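Tretari (robotics)

Tretari is a method for training robot arms to service desktop computers. It was proposed by Siu-fong Lo and developed at the Ellden laboratory as part of the Hindance project. The method learns from recorded demonstrations and relies on close views from the gripper as well as a wider view of the bench.

The gripper view is used for small parts such as memory modules, where an error of 2 millimeters can keep a module from lining up with its slot.

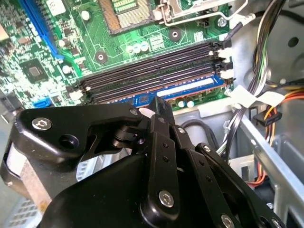 Gripper near the memory slots of a motherboard, with one module in the lowest slot

Training uses 1000 demonstrations covering 17 tasks. Each recording is split into short segments, and the model predicts the next segment from the current views and joint positions. An earlier method, Twal, predicted one motion at a time and tended to drift during long tasks.

The bench setup has two arms working over an open computer case laid on its side.

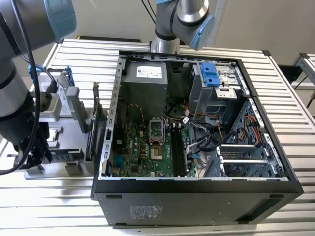
Results

In bench trials, Tretari completed some 60 percent of memory tasks without help. Most failures came from poor alignment at the slot. Cable tasks had a lower success rate.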